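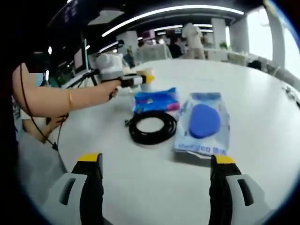

Cable, packet and bagged sponge laid out on the table.

How to sort and pack a box of small household supplies

Small supplies end up in the same drawer: cables, packets of wipes or cloths, new sponges, spare bags, refills for things you may no longer own. This page covers emptying that drawer and packing the contents into a box you can keep on a shelf. It takes one evening and needs very little equipment.

What you need

A clear table, preferably a light-colored one. Dark cables and small parts are easy to spot on white.
One shallow box with a lid. We use the Lovach medium, but any box that fits your shelf will do.
Reusable cable ties or strips of hook-and-loop tape.
Paper labels and a marker.
A dry cloth.
A trash bag.

Step 1: Clear and wipe the table

Take everything off the table and wipe it down. Let it dry completely before you put anything on it. Paper labels and cardboard packaging pick up water quickly and the ink may run.

Step 2: Take things out a few at a time

Do not tip the whole drawer out. Take out a handful, lay the items flat with space between them, and deal with those before going back for more. Three or four things at once is a comfortable number. If you have to stop halfway, you are left with a short job and not a covered table.

Turn packaged items so the printed side faces up. You will want to read it in the next step.

Step 3: Check packaged items

Look for a date on anything that can dry out or go off, such as wipes, glue, polish and batteries. The date is often stamped on a seam or along an edge, away from the main printing. Press the packet lightly. If air or liquid comes out, the seal has gone and the contents should be used this week or thrown away.

Leave sealed packets sealed. An unopened sponge keeps well in its own bag and stays free of dust. Once you open one, move it to the sink and recycle or discard the bag – a torn bag in the box only catches on other things.

If a bag is much larger than what is in it, squeeze the air out and fold the spare plastic underneath. Do not tape it down. Tape goes sticky in a warm closet and marks whatever is next to it.

Step 4: Coil the cables

Run each cable through the cloth from end to end. Feel for cuts, flat spots and stiff sections, and throw away any cable with damaged insulation.

Hold one end in your palm and lay the cable into your hand in loose, even loops. Let it turn the way it wants to. Do not wind it around your elbow, which puts a twist in every loop. A wide loop about the size of a dinner plate is fine for a longer cable. If the box is narrow, press the loop gently into an oval. Never fold it sharply in half.

Leave a short end free, then fasten the loop with 2 ties on opposite sides. The free end lets you see what kind of plug you have without undoing the coil.

Step 5: Label

Write what the cable fits, not just "cable." For example, "desk lamp" or "old printer." If you cannot name the device, set the cable aside in a bag marked with the month, say August. Anything still in that bag a year later can go to electronics recycling.

Packets with readable printing do not need a label. Clear bags without any printing do.

Step 6: Pack the box

Put the cables in first, flat on the bottom. Stand the packets on edge along one side so you can flip through them. Sponges and other light, soft items go on top, where nothing presses on them.

Stop when the box is nearly 80 percent full. A box packed to the lid has to be emptied every time you want something from the bottom.

Keep liquids out of this box altogether. Bottles of cleaner belong in a separate tray that can be rinsed, such as the Dridach deep tray or an old dishpan.

Storing the box

Keep it on a shelf between knee and shoulder height, away from the stove and out of direct sun. Write a short list of the contents on the end of the box that faces out – pencil is best, as the list will change.

Related guides
Choosing a shelf box: Lovach and Mathebula sizes compared
What to keep under the sink
Where to take old cables and chargers
Labels that come off cleanly

Contact Clusteo | Copyright Clusteo. All rights reserved. | Back to top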